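ホーム　製品　設置ガイド　よくある質問　お問い合わせ

第3章　在宅確認端末 Grerkard の設置と初日の手続き

この章は、保釈中または判決前の在宅監督の対象となった方と、その同居の方に向けて書かれています。裁判所の決定書に「電子監督」の文字がある場合は、第2章を飛ばしてこちらからお読みください。第2章は電話による出頭確認だけの方のもので、読んでも害はありませんが、得もありません。

3.1　箱を開ける前に

担当官から受け取った封筒に、監督条件通知書と受領票が入っています。通知書は裁判所の文書、受領票は当社の文書です。見た目がよく似ているのは当社の不徳の致すところで、次の版では受領票に色を付ける予定です。この予定は前の版にも書いてありました。

通知書の条件(外出できる時間帯、立ち入れない区域、接触できない相手)は、本書のどの記述よりも優先します。本書に「散歩などの際は」と書いてあっても、散歩の許可が出たわけではありません。

箱の中身は、据置機、足首用の送信器、電源アダプター、固定用バンド、予備のバンド留めです。足りないものがあれば、設置を始めずに監督窓口(内線321)へ連絡してください。余分なものが入っていた場合も同様です。

3.2　据置機を置く

1. 寝室か居間の、床から腰くらいの高さの台に据置機を置きます。電子レンジの上、水槽の隣、金属製の棚の中は避けてください。
2. 電源アダプターを壁のコンセントに直接差し込みます。スイッチ付きの延長タップは使わないでください。家族の誰かが節電に目覚める日は必ず来ます。
3. 前面のランプが緑の点滅から点灯に変わるまで待ちます。待つ間、据置機を持って家の中を歩き回らないでください。移動を検知すると最初からやり直しになります。
4. 点灯したら、側面の「登録」ボタンを長押しします。短い音が3回鳴れば回線の登録は完了です。

注意:据置機には非常用電池が入っています。停電しても直ちに違反とはなりませんが、停電の記録は窓口に届きます。復旧後に窓口から電話がありますので、出てください。知らない番号には出ない主義の方も、この期間だけは主義を曲げていただくことになります。

3.3　送信器を付ける

送信器の装着は、原則として担当官が行います。ご自分で付けるのは、通知書に「自己装着可」の印がある場合に限ります。

1. 左右どちらの足首でも構いませんが、一度決めたら変えられません。普段ブーツを履く方はよく考えてください。
2. バンドと足首の間に指が一本入る余裕を残します。二本入ると緩すぎ、一本も入らないと夜中に後悔します。
3. バンド留めを押し込み、手応えがあるまで締めます。
4. 据置機の前に立ち、ランプが二度光るのを確認します。

警告:バンドの切断、引き抜き、アルミ箔による遮蔽は、すべて直ちに通報されます。アルミ箔については毎年お問い合わせをいただきますが、答えは毎年同じです。

皮膚に赤みやかゆみが出たときは、バンドに触らず窓口へ連絡してください。担当官の立ち会いのもとで反対の足に付け替えます。これは手順1の例外です。

3.4　居住範囲の測定

1. 窓口に電話し、「範囲測定を始めます」と伝えます。
2. 玄関から始め、各部屋の四隅を順に歩きます。浴室、物置、ベランダも忘れずに。忘れた場所は、機械の側から見ると屋外になります。
3. 共用の廊下、階段、駐車場には出ないでください。ごみ置き場に行けるかどうかは通知書の条件によります。書かれていなければ、行けません。
4. 測定が終わると受付番号が読み上げられるので、受領票の裏に書き留めます。

注:集合住宅では、まれに真上や真下の部屋まで居住範囲と認識されることがあります。上の階で寝てよいという意味ではありません。

3.5　外出予定の届け出

出廷、通院、就労のための外出は、前日の正午までに Metari の予定画面か電話で届け出ます。弁護人との面談も届け出が必要です。届け出の内容に面談の中身は含まれませんので、行き先と時刻だけを入力してください。備考欄に事件の言い分を書かれる方がいますが、読むのは予定係で、裁判官ではありません。

裁判所の都合で期日が変わったときも、予定は自動では直りません。新しい期日の通知が届いたら、古い予定を消してから入れ直してください。消さずに足すと、同じ時刻に二か所にいる約束をしたことになります。

交通の遅れで帰宅が予定を過ぎそうなときは、過ぎる前に電話してください。過ぎてからの電話も受け付けますが、声の温度が違います。

3.6　こんなときは

ランプが赤く点灯する:送信器が範囲外にあるか、電池が減っています。据置機に近づいても消えなければ、窓口へ連絡します。

表示に「182」と出る:登録情報と通知書の番号が一致していません。多くは入力の誤りで、逮捕の予告ではありません。窓口で訂正できます。

夜中に音が鳴る:充電の催促です。送信器の充電は一日一回、座った姿勢で行います。充電しながら寝ると、コードが抜けるか、人が転ぶかのどちらかです。

引っ越したい:機器を持って移動する前に、裁判所の許可が必要です。当社には許可を出す権限がなく、頼まれるたびに少し気まずい思いをしています。

3.7　返却

監督が解除されたら、解除決定の写しとともに機器一式を返送します。バンドは担当官が切ります。自分で切りたいというお気持ちは理解しますが、最後まで我慢してください。箱を捨ててしまった方には返送用の箱をお送りします。

本章の改訂:2021年7月25日
文責:Peadar Ó Briain　校閲:Krešimir Softić

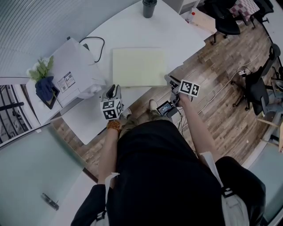 両手に器具を持ち、机に向かう人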